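Nisex Parts Plate for robot cells, print-it-yourself version
Review by Chow
Posted 2025-06-21 in Workshop Gear, Menbridge Makers

I bought the files for the Nisex Parts Plate in April, from the Plakton web shop. It is a flat base with blocks, slots and posts on it, and its task is simple: when the arm takes a part out of a computer, the part must lie somewhere, and always in the same place. Before this we used foam with cuts in it. The foam was cheap, and it was different every day.

Our build is for taking apart old desktop computers in the shared workshop. Memory first, then processor. All of it happens with the tower lying on its side and the plate next to it.
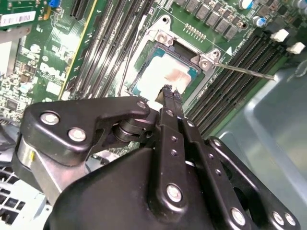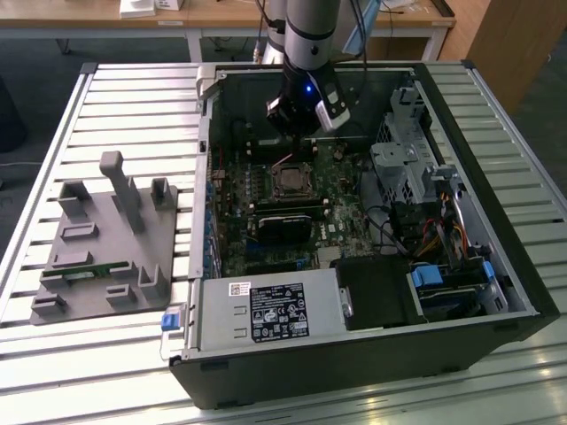
Fingers on the processor in the first picture. In the second, the gray plate is to the left of the tower, with a small green board in one of its slots.

What you get

For 31 dollars you receive the model files, a drawing with the position of every slot, and a text file with the same positions which you can load in your own program. No printed parts and no screws. The shop page says this clearly, but in small letters, so please read before you pay.

Printing

I printed in gray, with the settings from the drawing. My first base lifted at one corner and I had to throw it away. The second one, with a wider brim, came out flat. The tall post with the bent top is the most difficult piece. It needs support under the bend, and the support left a rough surface that I cleaned with a file. The small blocks gave no trouble.

In use

The slots for memory modules are the best part of the product. They have a small slope at the entrance, so if the arm arrives a little to one side, the module still slides in. I measured how much error it forgives and got 2 mm, the same value as in the drawing. With the foam I had to correct the position by hand almost every time.

The U-shaped holders are less good. They are too stiff in the material I used, and a thin board sits in them under tension. I made them a bit wider in the model and printed again. After that I was satisfied, but a person who does not know how to edit a model will have a problem here.

Also think about the fingers before you choose where to put the plate. Ours are narrow, and even so the posts near the middle stand in the way when the gripper comes down with a tilt. I moved the approach points higher in the program and it costs some seconds for each part. The drawing shows the posts but says nothing about how much free room a gripper needs. For me this is the largest fault in the documentation.

One more remark, about dirt. Old processors come with thermal paste on the top, and the paste goes from the fingers to everything, also to the plate. Matte gray plastic does not clean easily. I wipe the slots with alcohol at the end of the day - the layer lines keep a little of the paste anyway.

Support

I wrote to Plakton with a question about the position file, which had the axes in another order than my controller expects. The answer came after 6 days and was correct. I would prefer it faster.

Would I buy it again

Yes, for memory modules and small cards. If you only want to remove processors, a simple tray will do the same work for less money. Version two of the holders is announced on the shop page, without a date. I will print them when they come and add a note under this review.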